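Sorting small things on a bedroom table

A table in a bedroom collects whatever comes out of pockets, bags and drawers, and because the bed is close by, half of it ends up there as well. The method below takes 40 minutes for a table of ordinary size, less if you did it last month.

Clear the bed first. You need one large flat surface to put things on, and it should be made before you start so that socks and straps don't vanish into the covers. Move the laundry basket to where you can reach it without walking.

Put everything from the table into one pile on the cloth. Leave the cloth on. It stops small items sliding off and saves the table top from buckles and zips. If yours is patterned, pick out pins, earring backs and loose buttons before anything else, as they are hard to spot on a floral print. Run a flat hand over the whole cloth at the end to find the ones you missed. 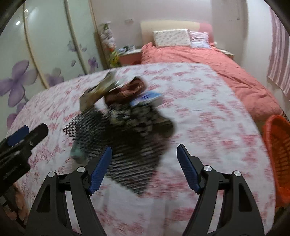 Take the soft, open fabrics out of the pile before the rest. Mesh and anything loosely woven will catch on hooks, hair grips and rough corners, and a pulled thread can't be put right. Lift from the middle with both hands. If it has snagged, hold the fabric still and move the other item away from it.

Belts, straps and ribbons come next. Roll them loosely, starting at the buckle end if there is one, and stand the rolls side by side in a shallow box. Folding leaves a crease that turns into a crack in leather. A Brisby drawer tray is the right depth for this, but a shoebox lid does the job too.

Crumpled things go in one of two places. Anything that needs a wash goes straight in the basket. Anything clean gets shaken out, laid flat on the bed and folded once the table is empty. Don't fold as you go - it doubles the time.

For a wardrobe with sliding doors, work one side at a time. Keep the small boxes at the outer ends, where you can get at them with a single push of the door. Wipe the bottom track while you are there. An old toothbrush gets the fluff out of the corners, and a dry cloth finishes it. Don't oil the track, it only holds the dust.

The tablecloth can be washed last. Shake it outside, check red or pink prints for colour run by pressing a damp white cloth on a corner, and wash cool on the first go. Hang it by the hem. On a round-cornered table, put it back with the longer sides even and let the corners drop as they like.

We do ours in January and again in October, when the thick scarves come out. The boxes get new labels then if the old ones have peeled.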